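Print
E-mail

The Tie at the Bottom of the Drawer

By Keegan Chan
2025-04-16

The pre-tied bow tie has never had much respect. Men who knot their own tend to look down on it, and men who don't usually own just one, bought in a hurry for a wedding and then forgotten. It goes into a drawer with the cuff links and the spare buttons. When the next invitation comes, the wings are bent, the strap is twisted around something, and there is an iron to find.

I have owned a black one for years and have treated it badly. In January I pulled it out for a dinner in Morkberg and spent most of the time I should have been getting dressed trying to press a crease out of one side. It looked all right from across the room. Up close it did not.

After that I started asking people who handle formalwear for a living how they store theirs. The rental shops were the most useful. Louro, which rents evening clothes out of a former bank building, has 3360 accessories on its books, and 1000 of them are bow ties. The shop used to keep them in shallow trays, one layer deep, and the trays took up a whole wall of the back room. Now most of them hang.

The case for hanging is simple. A pre-tied bow is a few folds of fabric held at the center by a small wrap. Lay it on its back and the folds settle under their own weight. Put anything on top of it and they settle faster. Hung by the strap, the bow has nothing pressing on it.

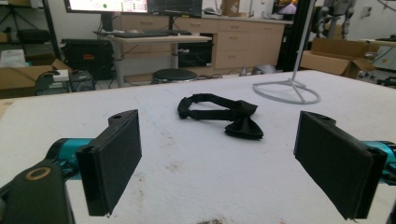
Does the neck strap stretch if the tie hangs by it all year?

A woven strap with a buckle will hold its length, as a bow weighs next to nothing. Elastic straps are another matter, and those are better stored flat in a box with the strap slack.

The stand is the other half of the job. Coat hooks are too thick and leave a bend in the strap. A nail will do but it catches threads. What works well is thin, smooth metal, with enough space between one arm and the next that the bows don't rub. Countertop stands made for jewelry or scarves fit that description, and so do plenty of kitchen mug trees, though the arms on those are often too fat.

Torik, a small housewares maker, sells a model with two levels of hooks. Cemen makes a shorter one with a heavier foot. I tried both at home. The Torik held more and was easier to turn. The Cemen stayed put when I bumped the dresser. Either will sit on a closet shelf if there is enough height above it, so measure first.
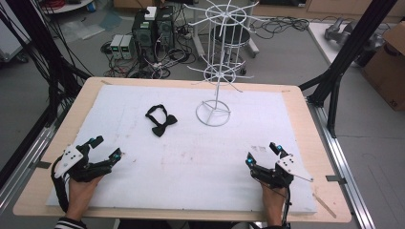 A black bow tie beside a white wire display stand.

Before a tie goes up, close the buckle. Leave the strap at the size you wear, and write the size on a scrap of paper if more than one person in the house borrows it. Brush off lint with your hand or a soft clothes brush. If the wings are crumpled, hold the bow near steam for a moment, smooth the folds outward from the center with two fingers, and let it dry before hanging. Skip the iron on satin.

Dust is the main drawback. A tie on an open stand will collect it, and black shows everything. Louro drapes a cotton sheet over its stands at closing time. At home a clean pillowcase does the same work.

I have kept mine on the Torik since the Morkberg dinner. The crease is still there if you know where to look, but it has not gotten worse.

Print
E-mail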